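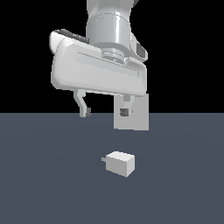
The case for the boring town library

Opinion, 29 October 2018

Plernton council wants to cut the opening hours of the town library from 60 a week to fewer than half that, and to put what it calls a "digital access point" in the foyer of the leisure centre to make up for it. I have read the consultation paper twice. I think the plan is a mistake, and I think the paper gives the wrong reasons for it.

The main argument is that book loans have fallen. They have. Loans have been falling in most places for years, and I don't doubt the figures. But loans are what a library can easily count, and so they end up being what a library is judged on. A person who comes in at ten, reads the paper, fills in a housing form, asks how to print it and goes home at noon has borrowed nothing. On the council's chart that visit did not happen.

I spent most of a week in August sitting at the long table by the local history shelves, partly to finish some work and partly to see who came in. There were people waiting for the bus, which is fair enough in the rain. There were sixth-formers who plainly had no quiet room at home. A woman was learning to read English with the help of her grandson's school books, and one of the staff, Baiba Uibo, went over every so often to see how she was getting on. None of this was dramatic.

The access point would do some of these jobs. It would have two screens and a printer, and you could renew a book on it. It would not have anyone standing next to it. Councillor Brenda Zapata told the September meeting that "most people now prefer to serve themselves". Most people do, when the thing is simple. I use the self-service tills in the supermarket and have no complaint about them. Applying for a carer's allowance is a different matter, and the people who need to do it are often the ones with no printer and an old phone.

Then there is the money. The council says the change will save a good deal over time, but the paper gives no figure for the staff at the leisure centre who will be asked to deal with the questions. They will be asked. Anyone who has worked on a front desk knows that a member of the public with a form will take it to the nearest person behind a counter. Verena Gisler, who ran the library in Arancibia before it closed, told me the queries there went to the swimming pool reception for two years, and then people gave up coming.

A petition against the cuts had 2278 names on it when I last looked. I signed it, although I am wary of petitions. It is easy to sign for a library you have not been in since school, and the council knows that. If you want it kept open, go and use it. Take the children on a wet afternoon. Ask for something they don't have and let them order it.

I would accept some change. The upstairs rooms are empty most evenings and could be let out. The opening hours could move later, which would suit people at work – closing at five has never made much sense. I would even put up with the screens, if they went inside the library, a few steps from the enquiry desk.

The consultation closes at the end of next month. Paper copies of the form are kept at the library, on the desk to the left of the door, and the staff will help you fill one in.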